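Bridetum Forums » Manipulation » Data Collection » Cable insertion: how much should I vary the start pose?

Cable insertion: how much should I vary the start pose?

zandholm_bench
Posted in Data Collection, April

We are gathering teleoperated demos for a single task: pick up one end of a patch cord and push it into a port on a small network switch. Two arms, one operator, one table. The policy gets overhead and wrist views plus joint positions. We have 907 demos so far and I have to decide what the next batch looks like before I book more operator time.

At the moment the operator drops the cable on the table any way they like, and the switch goes somewhere near the middle. A typical start is below.

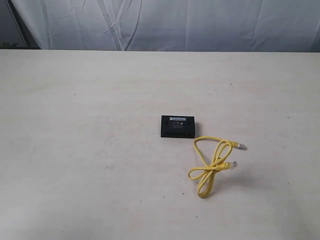 Start layout, overhead view. Switch and cable separate, both plugs free.

The policy trained on these reaches for the plug fine in most layouts. It falls apart when it has to line up with the port. My first thought was to vary the switch angle a lot more. Vicente Villalba, who runs the other bench here, thinks I should do the opposite and lock the switch down until insertion works, then open it up. We have gone back and forth on this for a week and I would like to hear from people who have done it.

Other details, in case they matter. We record at 50 Hz and downsample for training. An episode starts when the operator presses the pedal and ends when they press it again. Failed grasps stay in if the operator recovers. Episodes where the cable goes off the table get deleted.

I also can't decide how to handle the start of the wrist stream. Some operators press the pedal with the fingers already closed, others open them first and then press.
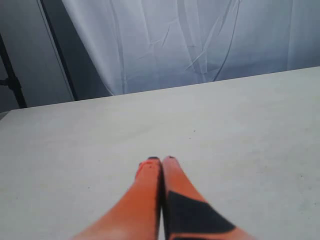

I have been leaving both kinds in, and the policy sometimes sits there opening and closing before it moves off. It looks like it has learned that either one is a fine way to begin. I could trim everything to the first arm motion, but then I lose the frames where the operator is deciding which plug to go for, and I don't know if those frames are worth anything.

----------

kenora_k
Trim them. Idle frames at the start were the worst thing in our set. The policy learned to wait, and once it was waiting it had no reason to stop. We cut everything before the first joint moved more than a small threshold and the stalling went away in the next training run.

On the switch angle I agree with your colleague. Lock it.

----------

Grigore Stoica
I don't agree with locking it. We tried that on a connector task. Insertion got good at the fixed pose and then dropped to nearly nothing when we let the part move, and the first few hundred demos were close to useless after that. We ended up at 1,202 demos and I would say the second half did all the work. If I did it again I would have a small range of angles from the first day, and widen it later.

Do you log the start pose at all? If you leave placement up to the operator you get less variety than you think. People put things down in the same place.

----------

zandholm_bench
No pose log, but I have the first overhead frame of every episode, so I went through a stack of them this morning. You're right. The switch is nearly square to the table edge in most of them, and it keeps turning up just right of center. The cable varies more, but even there I see the same loose bow over and over with both plugs toward the right.

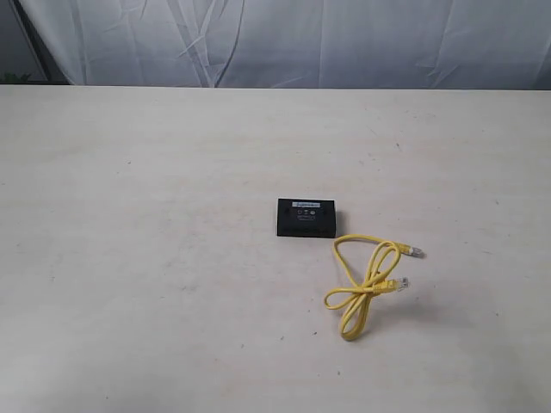 kenora_k
So you already have it locked, more or less. You just didn't do it on purpose.

I would still finish what you have before changing anything. Train on the square ones only and see whether insertion works there. If it doesn't, more angles won't fix it and your problem is somewhere else, probably the wrist view or the way the operators approach the port.

----------

Grigore Stoica
That test is fair. It costs one training run and no operator time. I just wouldn't collect another batch in the same layout while waiting for the result.

For placement we used a printed sheet with numbers. Operator draws a number, puts the part on the mark, takes the sheet away, starts. It adds a few seconds per episode. Operators grumble for the first hour.

----------

gavrilă_lab
Reading with interest, same kind of task here. One question for the original poster: do you let the operator use both arms to hold the switch still? A small switch is light and slides when you push on the plug. Ours did, and half of what looked like bad alignment was the box moving away from the cable.

----------

zandholm_bench
Allowed but not required, and I don't have a label for which episodes did it. I can see that being a mess. Some operators brace the switch and some just push.

I think that is two ways of doing the task mixed together, and the policy has to pick one from the same starting view. I'll go back and tag them by hand.

----------

gavrilă_lab
We made bracing a rule and wrote it into the operator sheet. I know some people say to keep both for variety. In our case it was noise.

----------

kenora_k
Not sure I'd throw the unbraced ones out. Tag them and train with and without. Seeing the box slide a little and get corrected is useful, as long as the operator did correct it.

----------

zandholm_bench
Okay, this is what I am going with. The overhead view below is from the same bench with the switch turned, which is closer to what I want the next batch to look like. The row of ports faces left here and one plug is lying close to it. 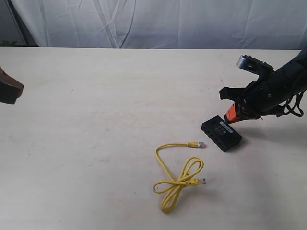

Plan for the next batch

1. Train once on the existing square layouts, no new data.
2. Trim every episode to first arm motion, old ones included.
3. Placement from a numbered sheet, with a small range of switch angles to begin with.
4. Bracing arm required. Old episodes tagged braced or unbraced, none deleted yet.
5. Fingers open before the pedal is pressed.

Vicente still wants the switch fixed and has asked me to keep 2 operators on his version so we can compare. I said yes to that.

----------

Grigore Stoica
Good. Use the same operators for both versions if you can, or swap them halfway. Otherwise you will be comparing people.

----------

zandholm_bench
Swapping halfway works for us. I'll post the numbers for step 1 when the run is done.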